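In praise of the basket

February 28, 2026

I have been tidying the small back room since October, on and off, and I have come round to an opinion I would not have held a year ago, that the most useful thing anyone can own for putting a room in order is a plain basket with handles. I don't mean a lidded box or one of those canvas cubes that fold flat and never quite stand up again. A shopping basket will do very well, the sort you hang over your arm while you wonder what you came in for.

For years I tidied the way my family always did, by carrying one thing at a time from where it was to where it ought to be, and stopping on the way to read it, or eat it, or put the kettle on. You can lose up to 53 minutes like that and have only moved a tape measure.
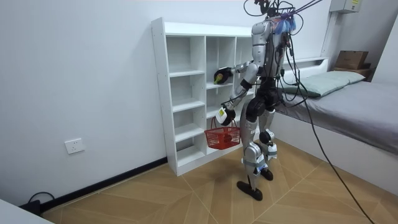
The white shelves and the red basket, one small thing at a time.

Shelves are where it all comes to a head, I find. Open cubbies look so generous in the shop (ours came from Balaskas in Greddale, after a good deal of dithering over a darker one by Vodach), and the moment they are up against the wall every compartment starts asking to be filled. A spare button goes in, then a candle, then a satsuma somebody meant to have later. I once emptied a single row and found 9 pens, 8 of them dry.

With a basket on one arm you have a hand left over for the shelf, and that has changed the whole business for me. I stand in front of the cubbies and do them a row at a time,

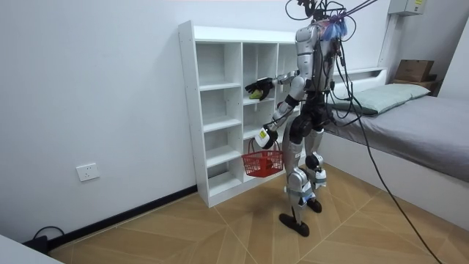 and I don't let myself walk off until I've come to the end, however tempting the kettle is. Sorting happens later, sitting down, with the radio on — a much kinder arrangement for the knees, too.

My sister-in-law swears by her Veko boxes, all labelled, and I do see the appeal. But a label makes you decide what a thing is before you have had a proper look at it, and I have never been quick at that. A basket lets you be undecided for half an hour. I like the open sides as well, as you can see what you've picked up and feel slightly ashamed of it.

I still haven't settled what should live on the top shelf. Vases, possibly, if I can find where I put them.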